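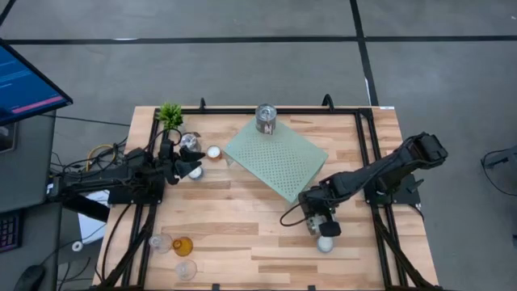

Motov Shorts Night Is Back, and the Lineup Is a Good One

8/14/24

We have a program! After a long summer of watching, arguing and watching again, the Motov Shorts Night has settled on 9 films for its September screening at the Brabec, and I could not be happier with how they sit together. Two are comedies, one is a musical (sort of, you'll see), and the rest are all over the map in the best way.

The opener is "Kotitz," by Boris Šimek, and if you were at the spring open screen you may remember the rough cut, back when it had no sound in the last third. It follows two brothers driving a borrowed bus to their grandmother's village and bickering the whole way there. Boris has since recut the ending and added a new scene at the ferry dock, and it changes the whole film. The older brother barely speaks in it, and I got a lump in my throat both times I watched. It runs 22 minutes and feels like 10.

Right after the break comes "The Emell Tapes," Areti Makris's first documentary. Areti spent five years tracking down people who sang on a local radio show that went off the air in 2000, and she got them to sing again, in kitchens and parked cars and once on a roof. Some of them hadn't sung in front of anybody since. There's a duet near the middle that had our whole selection group leaning toward the screen.

I asked Areti how she picked the songs. "I didn't pick any of them," she told me. "I asked each person which one they still knew by heart, and then I kept quiet and let them go." She had hours and hours of material and says the hardest cut was a man who did the old weather jingle in three voices. (I have begged her to bring that clip along. She's thinking about it!)

Boris and Areti will both stay for a talk after the last film. Bring questions, especially the nerdy ones. Boris will happily go on about lenses for as long as you let him, and Areti has strong opinions about subtitles that I'd love to hear her share with a full room.

A few practical things. Doors open an hour before the first film and seats are first come, first served, so come early if you like the balcony. The side entrance has the ramp. All 9 films will have English captions this year, including the ones in English, which a lot of you asked for after last time. The café downstairs is staying open through the break and they've promised more than one kind of cake.

Tickets go on sale at the Brabec box office at the start of September. Members can reserve two seats each by replying to this newsletter with "shorts" in the subject line. Please tell us if you need an aisle seat or a space for a wheelchair and we'll hold it for you.

And one more bit of news, for those of you who make films yourselves: the open screen returns later in the fall. Anything under 12 minutes is welcome, finished or not. "Kotitz" started there with half its sound missing, so please don't wait until yours is perfect. Send us a link and a line or two about what you'd like feedback on.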